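Six months of arguing about a parking charge

I've had three emails this week asking what happened with the parking charge, so I suppose I'd better write it all down. If you're new here, the short version is that I parked at the Zorkow retail park in January, bought a bag of compost and a lampshade, drove home, and ended up in a county court small claims hearing. I'm not a lawyer. I fix other people's spreadsheets for a living. Please don't treat any of this as advice, especially the bits where I was wrong.

The first letter said I'd overstayed by two minutes. I laughed, showed it to my sister and put it in the drawer with the takeaway menus. That was mistake number one, and quite a big one. With these private charges you get a window in which to appeal to the operator, and a second window after that for the independent appeal, and I sailed past both of them while feeling rather pleased with myself. I'd read on a forum years ago that you could just ignore them. Perhaps you could, once. I wouldn't try it now.

Then it went quiet, and then the letters started coming from a debt recovery outfit called Storine. The amount had gone up. The type had got bigger as well, and there was a lot of red. What I hadn't understood (and what Jummai at the advice centre had to explain to me twice, very patiently) is that a debt collector writing to you is only somebody writing to you. They aren't bailiffs. They can't come in and take the telly. For that there has to be a court judgment first, and then you have to not pay the judgment, and only then does anyone with actual powers get involved. I slept much better after that conversation.

She also told me to stop ringing them. I'd been ringing them! I'd sat in a queue for the best part of a lunch hour, got cross, said some things about lampshades, and had nothing at all to show for it afterwards. From then on everything went in writing, with a copy kept and a note of when I'd sent it.

So I wrote to Storine and asked three things: who they were acting for, how the figure was made up, and whether they'd send me the photographs and a copy of the sign. The reply took ages and answered one of them. By then the total was £609, for two minutes, and there was a line in it called "administration" that I never did get anybody to explain.
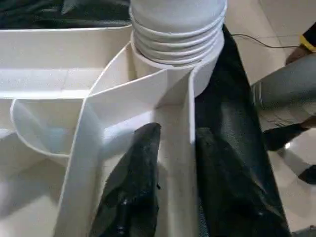 White panels, a curved chute and a ribbed column.

The envelope I'd been dreading came from the court itself. It's a fat one, with the claim form and a response pack inside, and I did what I imagine plenty of people do and left it on the stairs over a weekend. Don't! The clock is already running. You send back the acknowledgment of service, which buys you a bit more time to write your defence, and if you do nothing at all the other side can ask for judgment in default and they'll almost certainly get it. Chiamaka Ekpo, who used to work with me and retrained as a paralegal, rang me up specifically to shout at me about this. I filled in the acknowledgment while she was still on the phone.

Writing the defence was oddly enjoyable. My first draft ran to several pages and had a paragraph about the decline of the high street. Chiamaka crossed out nearly everything. What was left was numbered, dull and much better: I was the driver, I accepted the date, I said the time between the cameras included queueing to get out, I said the signs couldn't be read from the bay I was in, and I disputed the added sums. She said judges like numbered paragraphs and I believe her.

A few weeks on I was asked whether I'd try mediation. I said yes. It's done by telephone, and you never speak to the other side, the mediator just goes back and forth between you. Ours was a very calm man. They came down to £400 and I offered a good deal less, and that was the end of that. I don't regret it, mind you. It made me say my case out loud to a stranger and I could hear which parts sounded feeble.

The next job was the bundle. I went back to Zorkow at the same time of day and photographed the signs from the driver's seat, with the window up, and the queue at the exit, which was every bit as bad as I'd remembered. Osaze Nwosu, my neighbour, had been stuck in that same queue more than once and kindly wrote me a witness statement, though he did want to include his views on the mini roundabout. I printed everything, numbered the pages by hand, found I'd numbered two of them the same, and printed it all again.

The hearing was in a small room with a table and a jug of water. No wigs, no dock, nothing like the telly. The other side sent an advocate, Mr Fashola, who was perfectly nice and had plainly been handed the file that morning. The district judge asked me about the queue, asked him about the sign, and asked him again about the sign. He had a photo of it taken close up in bright sunshine. I had mine, taken from the bay at dusk, and you couldn't make out a word of the small print. She looked at the two side by side for quite a while.

Claim dismissed! I got my bus fare and a bit for the half day off work. No, I didn't get anything for the evenings I'd spent on it. Garba Isah left a comment on my last post asking if I'd be claiming for those, and I'm afraid small claims doesn't work like that, unless somebody has behaved unreasonably, and the bar for that is high.

A couple of people have asked if I'd have been better off just paying at the start. In money terms, probably. The discounted amount on that first letter would have cost less than the printer ink. But I'd also have been better off appealing straight away, for free, with the same photos, and I think that's what I'd do if it came round again.

If you've got one of these on the mat right now, read the dates on it before you read anything else, and then go and find your local advice centre. Mine is above the Ajayi bakery and you can smell the bread from the waiting room. Comments are open until 7th September, after which I'm away and won't be able to approve them. The lampshade, for those who asked, is in the spare room and it's slightly too big.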